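## 4 Stornierte Auszahlungen während der Bearbeitungsfrist

### 4.1 Gegenstand und Begriffe

Wer bei einem Online-Casino oder einem Pokeranbieter eine Auszahlung beantragt, erhält das Geld in der Regel nicht sofort. Der Betrag wird vom Spielguthaben abgezogen, bleibt aber zunächst beim Anbieter und erscheint in der Kontoübersicht als »in Bearbeitung«. Solange dieser Zustand andauert, lässt sich der Antrag bei vielen Anbietern mit einem Klick zurücknehmen. Der Betrag steht danach wieder als Einsatz zur Verfügung. Wir sprechen im Folgenden von einer Stornierung, wenn die Rücknahme durch die Kundin oder den Kunden erfolgt, und von einer Rückbuchung, wenn der Anbieter selbst den Antrag ablehnt, etwa wegen fehlender Identitätsnachweise. Beide Vorgänge werden in den Kontoauszügen häufig gleich bezeichnet, was die Auswertung erschwert hat.

Als Bearbeitungsfrist gilt die Zeit zwischen dem Absenden des Antrags und dem Statuswechsel auf »angewiesen«. Die Laufzeit der Banküberweisung gehört nicht dazu. Diese Abgrenzung weicht von der Darstellung in den Geschäftsbedingungen der untersuchten Anbieter ab. Dort werden beide Zeiträume meist zusammengefasst, sodass aus dem Vertragstext nicht hervorgeht, wie lange ein Antrag tatsächlich stornierbar bleibt.

### 4.2 Material

Grundlage dieses Abschnitts sind Kontoauszüge und Leitfadeninterviews von 63 Personen, die bei mindestens einem der beiden Anbieter Prasta und Alaoui ein aktives Konto führten. Die Teilnehmenden wurden im Raum Grastham über Aushänge und über das Spielerforum Stotimness gewonnen. Personen mit laufender Selbstsperre waren ausgeschlossen, ebenso Beschäftigte der Branche. Die Auszüge wurden von den Teilnehmenden selbst heruntergeladen und vor der Übergabe um Kontonummern und Adressen bereinigt.

Zusätzlich führten die Teilnehmenden über 14 Tage ein kurzes Tagebuch. Eingetragen wurden Auszahlungsanträge, Stornierungen, die jeweilige Uhrzeit und ein frei formulierter Grund. Das Tagebuchformular war im August in einer Vorstudie erprobt worden. In der ersten Fassung hatten wir nach der »Absicht« beim Stornieren gefragt. Die Formulierung führte zu langen Rechtfertigungen und wurde durch die Frage ersetzt, was unmittelbar vorher geschehen war.

Die Interviews fanden nach Abschluss der Tagebuchphase statt. Sie folgten einem gemeinsamen Leitfaden, die Reihenfolge der Fragen blieb den Interviewenden überlassen. Kodiert wurde zunächst offen, danach anhand einer Liste von 11 Kategorien. Abweichende Kodierungen wurden in der Gruppe besprochen und nur dann vereinheitlicht, wenn sich der Unterschied auf eine unklare Kategoriendefinition zurückführen ließ. In den übrigen Fällen blieben beide Kodes stehen.

### 4.3 Gestaltung des Auszahlungsvorgangs

Die beiden Anbieter unterscheiden sich deutlich darin, wie sie einen offenen Antrag anzeigen. Bei Prasta steht der beantragte Betrag in der Kopfzeile direkt neben dem Guthaben. Ein Klick darauf öffnet ein Fenster, in dem die Schaltfläche zum Stornieren farbig hervorgehoben ist. Eine Rückfrage gibt es nicht. Der Betrag ist sofort wieder spielbar, und das Fenster schließt sich von selbst.

Bei Alaoui ist der offene Antrag nur im Bereich »Zahlungen« sichtbar. Zum Stornieren muss das Passwort erneut eingegeben werden. Danach ist der Betrag für 2 Stunden gesperrt, bevor er im Guthaben erscheint. Diese Sperre ist in den Geschäftsbedingungen erwähnt, allerdings an einer Stelle, an der es eigentlich um technische Störungen geht. Mehrere Teilnehmende erfuhren erst durch das Interview, dass es sich um eine Regel handelt und nicht um einen Fehler der Seite.

Beide Anbieter bieten außerdem eine Option an, mit der ein Antrag unwiderruflich gestellt werden kann. Bei Prasta muss sie für jeden Antrag neu gewählt werden, bei Alaoui lässt sie sich im Profil dauerhaft einschalten. Voreingestellt ist sie nirgends. Die Bezeichnungen wechseln: In der mobilen Ansicht von Prasta heißt sie »Schnellauszahlung«, in der Desktop-Ansicht »Auszahlung sichern«. Dass beide Begriffe dieselbe Funktion meinen, war den wenigsten bekannt. Einige vermieden die »Schnellauszahlung« ausdrücklich, weil sie eine Gebühr vermuteten.

### 4.4 Anlässe für Stornierungen

In den Tagebüchern überwiegen Einträge, in denen die Stornierung auf einen kleinen Verlust folgt. Typisch ist ein Ablauf in vier Schritten: Nach einem Gewinn wird der größere Teil zur Auszahlung angemeldet, mit dem Rest wird weitergespielt, der Rest geht verloren, und der offene Antrag wird ganz oder teilweise zurückgenommen. Die Beteiligten beschrieben den zurückbehaltenen Rest oft als »Spielgeld« und den beantragten Betrag als »schon weg«. Mit dem Verlust des Restes verschob sich diese Zuordnung wieder.

Eine zweite, kleinere Gruppe von Einträgen betrifft Poker. Hier wurde häufig storniert, um an einem Turnier teilzunehmen, dessen Anmeldeschluss vor Ende der Bearbeitungsfrist lag. Die Betroffenen hätten nach eigener Auskunft auch neu eingezahlt, zogen aber die Stornierung vor, weil sie schneller ging. Ob diese Fälle mit den Stornierungen nach Verlusten zusammengefasst werden sollten, ist strittig. Wir weisen sie getrennt aus – die Höhe des stornierten Betrags entspricht hier fast immer dem Buy-in und nicht dem gesamten offenen Antrag.

Eine dritte Gruppe nennt die Unsicherheit über den Bearbeitungsstand. Wenn ein Antrag nach mehreren Tagen noch offen war, wurde er storniert und neu gestellt, in der Annahme, die erste Anmeldung sei hängen geblieben. In einem Fall zog sich dies über mehr als 11 Tage hin. Zwischen Stornierung und neuem Antrag lagen meist nur wenige Minuten. Gespielt wurde in dieser Zeit trotzdem gelegentlich, vor allem an Automaten mit kurzer Rundendauer.

Langeweile während der Wartezeit wird in den Tagebüchern selten als Grund genannt, in den Interviews dagegen oft. Abends und am Wochenende, wenn der Kundendienst keine Anträge bearbeitet, wurde die Kontoübersicht wiederholt geöffnet, auch ohne Spielabsicht. Die Befragten erzählten von Tätigkeiten, mit denen sie sich nebenher beschäftigten, etwa Fernsehen, Hausarbeit oder Geduldsspiele (Abbildung 2).

### 4.5 Einschränkungen

Die Tagebücher können das Verhalten selbst verändert haben. Ein Teil der Befragten gab an, wegen der Eintragungspflicht seltener storniert zu haben. Die Kontoauszüge aus der Zeit vor der Erhebung erlauben hier nur einen groben Vergleich, denn der Umfang der herunterladbaren Daten unterscheidet sich je nach Anbieter. Teilweise Stornierungen erscheinen bei Alaoui als vollständige Stornierung mit anschließendem Neuantrag. Sie wurden von Hand zusammengeführt, soweit die Zeitstempel dies zuließen.

Offen bleibt auch, welchen Anteil die Passwortabfrage und welchen die Sperrzeit an den Unterschieden zwischen den Anbietern hat. Beide Merkmale treten in unserem Material nur gemeinsam auf. Hinzu kommt, dass Personen mit Konten bei beiden Anbietern ihre Auszahlungen möglicherweise bewusst dort beantragen, wo ihnen das Stornieren leichter oder schwerer fällt. Der Umgang mit der Bearbeitungsfrist kam in den Interviews deshalb auch als Kriterium der Anbieterwahl zur Sprache.

**Abbildung 2:** Zauberwürfel auf einem Tisch mit heller Holzmaserung.

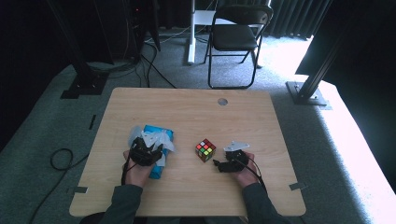
Eine Befragte wandte ein, die Frist an sich störe sie gar nicht, sie wolle nur beim Beantragen einmal gefragt werden, ob sie sich das Zurückholen offenhalten möchte, und danach solle der Knopf verschwinden.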